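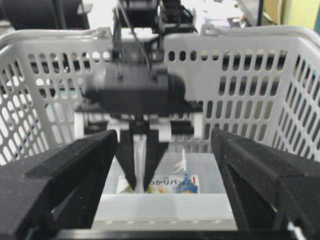
Pre-game inspection checklist: Endora campaign weekend

Club hall, Endville. Checked January 9, 2021. Comments follow each item.

1. Tables and boards

Trestle legs locked: yes, all tables.
Boards level and clipped: yes, except the join on the coastal board.
Comment: The join by the river mouth has a lip on it. Bases catch there and a pike block could easily go over. Tape it on the underside before the Ayala landing is set up.

2. Walkways

Clear space behind each player's side: 600 mm, measured at the narrowest point.
Fire door clear: yes.
Comment: Coats and figure cases go on the stage, and that includes umpires' cases. The gap behind the Desine baseline is the tight one. Move that table towards the kitchen hatch if more players turn up for the second day.

3. Electrics

Extension leads in use: 2.
Leads taped down: one done, one to do.
Comment: The lamp by the umpire's table has a loose switch. Do not use it until it has been looked at. The overhead lights are good enough for reading unit labels.

4. Scenery and storage

Hills and woods free of loose flock and wire: mostly.
Small parts kept off the floor: pass.
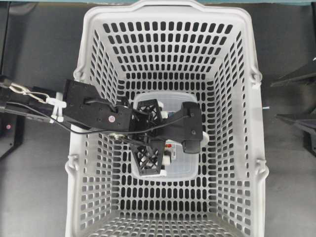
Markers and casualty figures were the weak point in June, when dice and shaken counters ended up underfoot by the third turn. Each side now has one place to put them and should use it between turns. A clear plastic food container with rounded corners does well for this, as the umpire can see into it without opening it. Wire armatures are showing on two of the Endora olive groves — trim them or leave them off the table.

5. Figures and weapons

Pikes and spears: check the wire ones for sharp ends.
Metal bases: edges filed on all but the Desine skirmishers.
Comment: The Ayala phalanx has wire pikes that stick out well past the front rank. Pick the stands up from the back. Players reaching across to move the second line should ask the opposite side to do it for them.

6. Paints, glue and knives

Craft knives capped: yes.
Superglue allowed at the tables: no, side bench only.
Comment: Repairs wait until the end of a turn. The first aid tin needs more small plasters.

7. Before play starts

Still open: board join, second lead, olive groves.
All 3 to be done before the off-table reserves are diced for. Fleet movement can go ahead on the map in the meantime, as it does not use the coastal board.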